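We use cookies to remember your display settings and to measure readership. By continuing to browse you accept our use of cookies. Manage preferences | Accept

3. Seasonal recruitment and removal of Asian clams in the Postelton Canal

3.1 Study reach

The Postelton Canal carries water from the lower Berisha River to two irrigation districts and a small municipal intake. The study reach begins at the Stovitz headgate and ends 2510 m downstream, where the canal widens into a settling basin. The bed is fine sand over clay, with gravel bars at the outside of both bends. Banks are earthen except at the headgate, where the channel is lined with concrete.

Asian clams (Corbicula fluminea) were already established in the reach when the work started. The date of arrival is not known. Shells found deep in the settling basin sediment suggest the population had been present for several years, but the sediment there is disturbed by maintenance dredging and cannot be used to set a date. No dreissenid mussels were found in the canal during the study.

The canal is drawn down each winter. During drawdown the upper part of the reach holds only shallow pools, while the settling basin stays full. This difference matters for the results in Section 3.4, as clams in the upper reach are exposed to freezing air for part of the season and those in the basin are not.

3.2 Sampling

Fixed stations were set along the reach, 11 in the main channel and five in the settling basin. At each station, three sediment cores were taken on every visit: one near each bank and one at mid-channel. Cores were pushed to a depth of 15 cm or to the clay layer, whichever came first. Stations on the gravel bars could not be cored, and a framed hand net was used there instead. Net samples are reported separately and were not pooled with the cores.

Visits were monthly while water was flowing, starting in March. A single visit was made during drawdown, when the upper stations were sampled on foot. Water temperature, dissolved oxygen, and conductivity were recorded at each station before the bed was disturbed. Flow was taken from the gauge at the headgate.

Samples were washed in the field through two nested sieves. The coarse sieve held adults and larger juveniles. The fine sieve held recent settlers, along with a large amount of plant matter and sand. Material from the fine sieve was preserved in ethanol and sorted under magnification in the laboratory. Adults were kept cool in canal water and measured the same day.

3.3 Measurement and handling

Shell length was measured along the longest front-to-back axis with digital calipers. Every live clam from the coarse sieve was measured. Empty shells were tallied as paired or single valves but were not measured, since the flow moves single valves over long distances and their position says little about where the animal lived.

A clam was scored as live if the valves were closed and resisted light finger pressure, or if the foot or siphons withdrew when touched. Gaping animals that did not respond were placed in aerated canal water overnight and checked again. This second check changed the score in a small share of cases, mainly among samples collected during drawdown. Earlier surveys of the canal did not use a second check and may have overstated winter mortality.

Small clams were moved between trays one at a time. Thin shells chip easily at the margin, and a chipped margin shortens the measured length. Individuals with visible margin damage were kept in the density totals and left out of the length data.

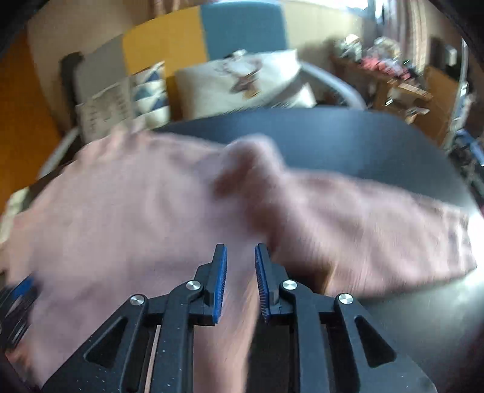

Figure 4. Hand-held gripper.

Length data were grouped into 1 mm classes for each visit. Cohorts were separated by fitting overlapping normal curves to the length distributions, with the number of curves chosen by the lowest information criterion. Where two curves had means less than one class apart they were merged. Cohorts were then followed from one visit to the next by mean length. The method worked well from spring to midsummer and poorly in the fall, when growth slowed and the spring and late-summer cohorts began to overlap.

Removal plots were laid out in the settling basin using weighted rubber matting supplied by Zastik. The mats were placed flat on the bed and sealed at the edges with sandbags. Control plots of the same size were marked with corner stakes only. Dissolved oxygen was logged beneath two of the mats and above the bed at one control plot. The mats stayed in place for the same period in every treated plot, and the bed was cored on the day they were lifted.

3.4 Results

Recruitment followed two pulses. The first appeared in the fine-sieve material in late spring, after water temperature at the headgate had passed the usual spawning threshold for the species. The second came in late summer and was weaker in the main channel than in the basin. Stations directly below the headgate received few settlers in either pulse. Near-bed velocity was highest there, and the lined section offers little loose sediment.

Density in the main channel fell sharply over drawdown. Most of the loss was among small individuals in the shallow pools. Larger clams buried near the clay layer survived at several stations, and these stations were among the first to show new settlers the next spring. Density in the basin did not change in any consistent direction over the same period.

Oxygen beneath the mats dropped to near zero within the first few days and stayed low, apart from a short rise under one mat after a sandbag shifted during high flow. Live clams were scarce in all treated plots when the mats were lifted. Native fingernail clams and midge larvae were also reduced, as expected from a treatment that does not select among bottom-dwelling animals. Midge larvae returned to control levels by the next visit. Fingernail clams had not returned by the end of sampling.

Recolonization by Corbicula was fastest along the upstream edges of the plots. The length distribution of the returning clams included adults as well as settlers, which points to some movement of larger animals along the bed during high flow. Drift samples would be needed to confirm this, and none were taken.

3.5 Limits of the data

The cores undersample very large clams, which are sparse and patchy. Three cores per station are adequate for juveniles but give wide intervals for the largest length classes, and comparisons between single stations should be avoided. The gravel bar samples are useful for presence and relative abundance only.

The treated plots were all in the basin. Matting in the main channel was judged unsafe for the downstream intake screens, so the results cannot be carried over to flowing sections of the canal. Oxygen loss would likely be slower there, and edge sealing more difficult. A trial during drawdown, with mats laid over the remaining pools, would avoid the problem with the screens and would target the larger clams that appear to reseed the upper reach.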